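Category: Grant Diaries / Creek & Pond Project

Hello again to everyone at the Timholm Fund, and thanks for letting me write these reports the way I talk. I know the form has boxes. I tried the boxes last time and ended up typing most of it under "Other."

So, where are we? The short version is that the spring sampling on Premer Creek is finished, the summer round is a bit more than half done, and I have spent more time talking about culverts than I ever thought I would in my life.

The water first. We now have 16 sampling spots between the county road and the old mill pond, which is four more than I promised in the application. The extra ones are all on the Wróbel farm, where the family kept telling me I was missing the good part of the creek. They were right! There's a side channel back there that isn't on any map I own, and it runs clear even when the main creek looks like chocolate milk. I've put it into the regular rotation.

Nitrate is still highest below the two drainage outlets, same as in the first report. Phosphate has been jumpy. I had one very high reading in June, got excited, went back on a Wednesday to repeat it and got something completely ordinary. I've kept both numbers in the spreadsheet with a note, and I'm not going to draw any conclusions from that spot until the fall samples are in.

Planting went well and also badly. We put in 400 willow and dogwood stakes along the east bank, and the lower stretch has leafed out nicely. The upper stretch got chewed. Deer, mostly, though there was also some very neat work down by the water that looks like beaver to me. I'd like to replant that part in the fall with wire cages around the stakes, and I've put the cost in the budget section so you can tell me if it's too much.

Now the money. Of this half-year's payment we have $3,126 left. The biggest bill was the test reagents, which went up in price between the quote and the order (I did complain, politely, and got free shipping out of it). The second biggest was waders. We bought 5 pairs and I regret nothing. What I'm asking is to move the leftover into the fall planting and not hand it back, with the cages coming out of that. If you need this as a formal request, send me the form and I'll fill it in the same day.

One thing is late, and that's the signs. The panel text for the Pivar Bridge trailhead is written, but the township wants to look at where the posts go, and their meeting got moved twice. I'm now planning on September. The text talks about mussels a lot more than the first draft did, after a good stretch of them turned up in the gravel under the bridge. 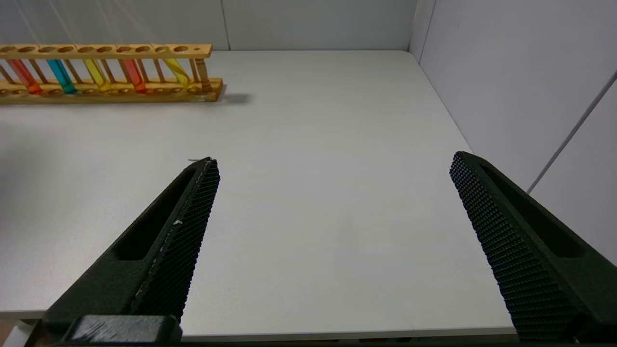 Posted by the Premer Creek Project Coordinator

On the lab side, the backlog is gone. Every spring sample has been run and entered, with the repeats marked in their own column. I've changed the labels too. The old ones went by date and then site, and I kept having to read the whole thing to find what I wanted. Now it's site first, big letters, and life is better.

School visits: three done, two to go. The kids like the kick net best, naturally, and caddisfly larvae are a hit with every age. I've stopped bringing the pH handout. A fourth grader told me it was "a lot of words," and after reading it over again I had to agree – so there's a one-page version with drawings instead.

Still to do before the next report:

Finish the summer samples, including the side channel
Get the sign posts approved
Order cages and stakes once I hear from you about the money
Fix the gate at the lower access, which has started dragging again

If anyone from the fund wants to come out, mornings are best, before the wind picks up. Bring boots. The path past the mill pond is soft all year and I only have so many spare pairs.

Get creek news in your inbox once a season. Enter your email to sign up. You can unsubscribe at any time.

Contact | Copyright Premer Creek Project | Back to top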